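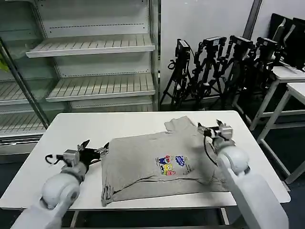 Light gray t-shirt with a cartoon print on a white table. Free for editorial use.

PRESS RELEASE
For use from 9 a.m.

Sulineo opens year-round clothing collection in Prirkby, children's sizes first

PRIRKBY, November. Sulineo, the clothing reuse company, is opening a permanent collection and resale service in Prirkby this month. It replaces the spring and fall drives, which were popular but left people with bags in the hallway for half the year. The new service runs all year. Children's everyday clothes are the priority: t-shirts, pajamas, leggings, sweatshirts, school pants, rain gear. Adult clothing is taken too, with some limits, see further down.

There will be 32 drop-off points in Prirkby and the surrounding villages. Most are at places people go anyway, so grocery store parking lots, the library, the two swimming pools, the bus station. All of them are closed-top bins with a hatch, and all of them are emptied on a fixed schedule. Overflowing bins were the number one complaint after the last fall drive and Sulineo has taken that on board.

Sorting and grading is done at Sutard, the former furniture warehouse on the harbor road. Resale is through the shop in the front part of the same building. Washing, where needed, is handled by Montes, the laundry on the other side of the lot. Nothing leaves town before it has been looked at.

"Kids grow out of things before they wear them out. Every parent knows that pile," said Guðlaug Norðdahl, operations manager at Sulineo. "A t-shirt with a cartoon on it that somebody loved for four months has years left in it. We want it back on a kid by the next weekend, and not sitting in an attic until the kid is in college."

What happens to a bag

Bags are opened at Sutard and the contents go through a first sort: wearable, washable, repairable, rag. Wearable goes straight to grading. Washable goes over to Montes and comes back the following day. Repairable means a missing button, an open seam, a zipper pull gone. Anything harder than that is rag. Sulineo does not replace full zippers, it takes too long and the garments don't sell for enough.

Grading is by hand, and slow on purpose. Each garment is laid out flat, both sides checked. Collars and cuffs first, then underarms, then prints. Prints are where childrens clothes usually fail. A crack you can feel with a fingernail drops the garment one grade. Peeling drops it two. Fading alone does not drop it at all, because customers in the trial shop told us they didn't care, and the sales agreed with them.

There are three grades. A is as good as new, B is good with visible use, C is play clothes. Grade C has turned out to be the fastest seller by a long way. Daycare spares, mud clothes, painting shirts. Parents come in for an A-grade jacket and leave with an armful of C.

The summer trial at Sutard graded 1,904 garments. Children's t-shirts were the biggest single group, followed by pajamas and then adult jeans. Those results decided the layout of the shop, with t-shirts closest to the door and sorted by size, not by color or by boy/girl. That last point got a lot of comments during the trial, mostly friendly.

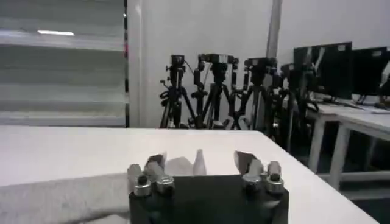

Do clothes have to be washed before they are dropped off?
Please wash and dry everything first. Montes can take care of a stain or a musty smell, but a damp bag can spoil the bags next to it, and those then go to rag.

Opening hours, drop-off points: around the clock, except at the library and the pools, which follow the building's own hours.

Opening hours, shop at Sutard: 10 a.m. to 6 p.m. weekdays, 10 a.m. to 4 p.m. Saturdays. Closed Sundays for now. Late opening one evening a week will be tried in the new year if there is demand.

What we take

Children's clothing in all sizes from newborn up. Any brand, any season. Snowsuits in July are fine, they will be stored. School and team uniforms are fine as long as the school or team is in the area, otherwise there is no one to sell them to. Adult everyday clothing in wearable condition. Bed linen and towels, but only whole ones.

What we can't take: shoes (we hope to add shoes next year, no date yet), single socks, underwear, pillows and comforters, carpets, anything with mold, anything with paint or motor oil on it. Costumes are taken in the weeks before Halloween and school carnival only. Wedding dresses, please call first. We still have four.

Please tie bags shut. Please don't leave bags next to a bin, even if it's full. There is a number on every bin and a text to it gets that bin emptied sooner.

Prices

Prices at the shop are set by grade and by garment type and are the same for every brand. A grade C t-shirt costs less than a cup of coffee. A full price list will be up at the door and on the website on opening day. It wasn't quite ready when this release went out.

Families referred by a school nurse or by social services get a card that works like money at the register. The card looks the same as the ordinary Sulineo gift card. This was asked for by the schools and was an easy yes.

"You shouldn't have to hold up a special piece of paper to buy your kid a sweatshirt," Norðdahl said. "Same card, same line, same bag."

Repair evenings

Starting in the second week, the back room of the shop will host repair evenings. Bring one garment. There are sewing machines, thread, patches, a button drawer that came with the building and has still not been fully explored. Someone will be there to show you how a machine is threaded if you've forgotten or never knew. Free, but places are limited to 2 per household so that more people get a seat. Sign up at the register. Children from age eight with an adult.

The first four evenings have themes. Knees. Zippers (the small jobs, see above). Hems, both up and down, for the child who is between sizes. And prints: how to wash and iron a printed t-shirt so it lasts. Short version for those who can't make it: inside out, lukewarm, no dryer if you can help it, and never put the iron directly on the print.

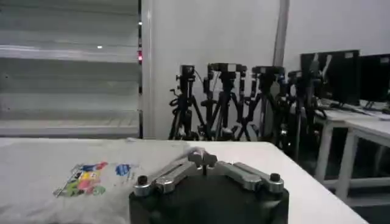

The prints evening was added late. It came out of a conversation with customers in the trial, several of whom had never thought to turn a shirt inside out before washing. The same advice is going on a small tag that will be pinned to every printed garment sold. The tag is paper and comes off by hand, no scissors.

Where the rest goes

Not everything can be sold and Sulineo would rather say so up front. Cotton that is graded as rag is cut and sold as wiping cloth to workshops and boatyards in the area. Wool is set aside for a spinning mill. Mixed fibers are the difficult part. At present they are baled and stored at Sutard while two possible buyers are looked at. They will not be burned and they will not be shipped abroad without a named recipient. Sulineo will publish a breakdown twice a year showing how much was sold, how much was cut to rag, and how much is still in storage.

Jobs

The service means 36 part-time and full-time positions across collection, sorting and the shop. Most have been filled. Driver positions are still open, as is one position in the repair room for someone who likes both sewing and talking to people. Language is not a barrier in sorting, the grading sheets are mostly drawings. Applications at the Sutard front desk or by email, no cover letter needed.

Opening day

The shop opens at 10 a.m. Coffee and cinnamon buns until they run out. The first swap table will be up from opening until 2 p.m., bring a children's garment and take one of the same type home, no money involved. At 11 there's a short tour of the sorting hall, repeated at 1 p.m. Strollers are fine, the floor is level all the way through. Parking is on the Montes side of the lot, please leave the loading dock clear as the vans will be be running as normal.

Press are welcome from 9 a.m., before the doors open. Norðdahl will be available for interviews between 9 and 10 and again after the second tour. Photographs of the shop and hall are OK. Please ask before photographing customers or children.

About Sulineo

Sulineo collects, grades and resells used clothing. The company started with a single rack in a hardware store and is still privately owned. Sutard is its first site with sorting and retail in one building.

Press contact: Guðlaug Norðdahl, Sulineo, Sutard, Harbor Road, Prirkby. Phone is best before noon. A map of the drop-off points is availble on request.

ENDS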